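What I Learned From Unpacking My Sweaters

I own a green sweater I haven't worn in four winters. Ribbed, heavy, the kind of dark green that looks black until you get it near a window. I know exactly how long it's been because the last time I had it on was the week we moved to Clestano Street, and after that it went into a bag, and the bag went into the bottom of the closet, and then life happened on top of it.

So one Saturday in September I decided I was going to deal with the closet. All of it! I made coffee, I put on old clothes, I opened the doors, and I sat down on the bed for twenty minutes and looked at my phone.

What got me moving was a call from my friend Danuta Makowska, who had just done hers and was insufferable about it. She spent $282 on matching boxes from Prostum, the ones with the little label windows, and she sent me pictures of every shelf. I love Danuta. I was not going to spend $282 on boxes. But I did ask her where she started, and she said at the bottom, always at the bottom, that's where you keep the stuff you've already decided about and won't admit it.

She was right, and I told her so, which I regret.

The bottom of my closet was mostly plastic. Dry cleaner bags, zip bags that blankets came in, a couple of those vacuum ones you flatten with the hose (mine had puffed back up like bread dough). I used to think putting a sweater in plastic was the responsible thing to do. You seal it, the moths can't get in, done. Then I talked to Aleksandra Borkowska, who repairs knitwear out of a narrow shop called Deron and has mended two cardigans of mine that I'd given up on. She has opinions about plastic.

"A few weeks, fine," she told me. "To bring it home, fine. After that you are keeping the air out and everything else in." Her big complaint is people who put things away after one wear because they look clean. They smell clean to us, she says, and like dinner to a moth. She wants everything washed, dried all the way (a full extra day, flat, for anything thick) and then folded into cotton. An old pillowcase will do. She was very firm about the pillowcase -- I'd started telling her about Danuta's boxes and she waved her hand at me.

And never on a hanger, by the way. Ribbing especially. The weight pulls it down from the shoulders and you end up with a sweater for a much taller person.

I went home and started pulling things out of their bags, and there's a sound to it that I'd forgotten, that crackle, and the way thin plastic clings to wool and comes along with it when you try to lift one away from the other. I kept the better bags for a while in a pile on the floor. I had plans for them. Then I looked at the pile and threw it all in a sack, and the sack went to the store drop-off bin on my way to work.
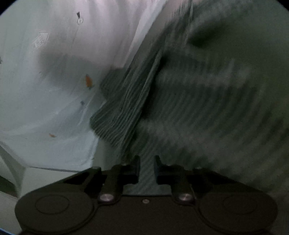
The folding took me longer than the sorting. I'm a bad folder. My mother did a thing with her forearm and her chin that I've never managed to copy, so I lay everything face down on the bed, sleeves across the back, bottom third up, top third down, and I press the air out with both hands. Thick ribs don't want to stay put. I've stopped fighting them and just roll those, loosely, with the neck on the inside. Aleksandra allows rolling. I asked.

By about four in the afternoon I had a stack for the shelf, a stack for Deron (elbows, mostly) and a stack for my niece, who is nineteen and wears everything three sizes too big anyway. The gray Ladefoged cardigan went in her pile, came back to mine, and went in hers again. She's got it now. She says it's perfect with shorts.

The green one I washed in the sink on Sunday with the water barely lukewarm and dried on a towel on the guest bed, and I turned it over before I went to sleep and again in the morning. One cuff has a pulled stitch I don't remember. It's on the chair by the door, waiting for the weather to turn.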